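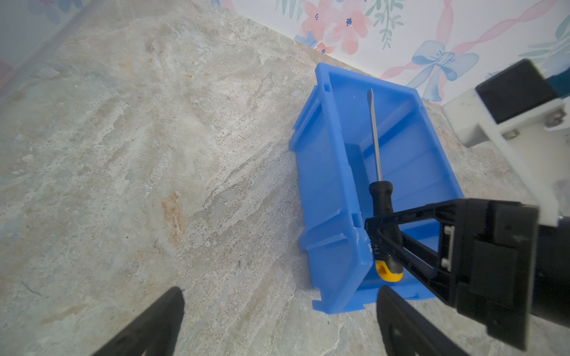 Vol. 4, p. 50

3.2 Open-fronted bins and the storage of long hand tools

Figure 3. A flat-head screwdriver stored diagonally in a blue open-fronted parts bin, handle toward the front.

Open-fronted stackable bins were designed for small, loose parts such as screws, washers and fittings. In shared workrooms and home kitchens they are often used for hand tools as well, although few of the published layout guides treat this use separately. The household survey carried out in Dornport recorded 2,028 stored items in 42 homes, and screwdrivers were among the items most often found in bins intended for something smaller. The present section considers how the shape of the bin affects where a long tool comes to rest and how easily it can be taken out again.

The position shown in Figure 3 is typical of what we call diagonal storage. The shaft runs toward the far end of the bin, with the flat tip near the top rim, and the black handle with its yellow end cap lies near the front lip. A tool longer than the floor of its bin cannot lie flat along the center line unless part of it passes over a wall. Turning the tool toward a corner gains some length, and raising one end gains a little more. Both adjustments are made without much thought by most users, and respondents seldom mentioned them when asked to describe how they put tools away.

Two features of the bin are relevant. The first is the low front, which gives access to the handle when bins are stacked. The second is the floor. In the bin in Figure 3 the floor is stepped and has a ridge running across it. A ridge of this kind may hold small parts back from the opening, but for a rigid tool it is also a possible point of support. A shaft resting on a ridge leaves a gap beneath it into which smaller items can move, and those items are then hard to see from the front. Respondents in the Relcombe follow-up described emptying the whole bin to reach a single fitting under a tool.

Orientation was coded as handle-forward, tip-forward or crosswise. Handle-forward storage was preferred in both towns. It places the grip where the hand arrives and keeps the working end away from the fingers. Its main drawback is identification: when only handles can be seen, a flat-head screwdriver is difficult to tell from another type with the same grip. Colored end caps help only if the maker uses color to mark the tip type, and many do not. Several households had solved the problem with tape or paint on the handle — a remedy that also appears in the Plesska workshop inventory.

Placement of the bin itself was coded separately. Bins used on a countertop were moved more often than bins on a rail or shelf, and they were more often left at an angle to the wall after use. An angled bin takes up more of the work surface than one set square, but respondents did not regard this as a fault when the bin held only one or two tools. We therefore treat angle as a sign of recent or frequent access in the coding scheme, with the reservation that a bin can also be turned during cleaning.

The Kuipers scale, used in the earlier part of this study, assigns each container a fit score of up to 50. The score is based on item length, wall height and the size of the opening. It does not take diagonal placement into account and so underrates short bins that hold long tools without difficulty. In the revised version we replace floor length with the longest straight line available inside the bin, measured from the front lip to the opposite rear rim. Results for the revised score are given in Section 4.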